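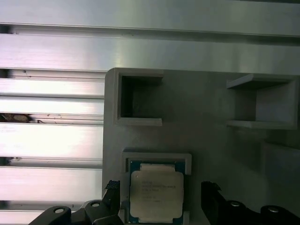

A Robot Arm Won't Save You Any Time

December
3 min read

I have a rule about shared workshops: when a machine gets its own bench, ask what it replaced. At Boltwood, the space where I rent a shelf and a key, the arm has its own bench and it replaced a pair of hands doing a job that came up maybe twice a year.

The job is putting processors into used server boards. Members buy the boards cheap, clean them up and sell them on through Jekilitz, the little resale shop that keeps our lights paid for. Fine work, and dull. Somebody proposed automating it, and a build was born.

I don't object to the build. I object to the arithmetic offered in its favor. We were told 80 hours to a working cell and 100 boards a season to earn them back. The hours went on printing the part holder alone, which is on its third version. The boards have yet to show up in that quantity, and I doubt they will.

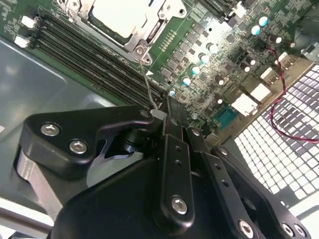 The gripper below the CPU socket, with the memory slots still empty.

Look at how crowded a server board is. A person reaching in shifts a wrist without thinking and keeps a knuckle off the capacitors. The arm has to be told all of that, and told again when a board arrives with its socket somewhere else. Each new model means new positions and another evening of somebody standing by the stop button.

The usual answer, which I heard again last month over bad coffee, is that the second job will be easier. Paredes, the workshop across the river, said the same about its screw-driving rig. That rig now holds up a plant.

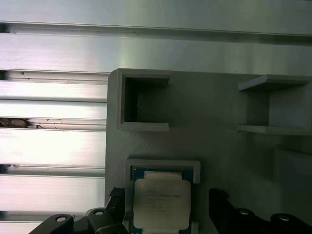
By a Boltwood shelf renter

What I'd accept is a plainer case. People like making the thing. They learn to design a holder with walls that sit right, and they learn how little slack a gripper has around a small square of metal. Those are decent reasons to spend a winter, and I would vote money for them.

I won't vote for the savings. If the Pusley grant form comes around again with a line about throughput, I'm going to ask for a stopwatch, one tray of chips and a bored teenager, and we can time both.

Contact | © Boltwood Notes | Back to top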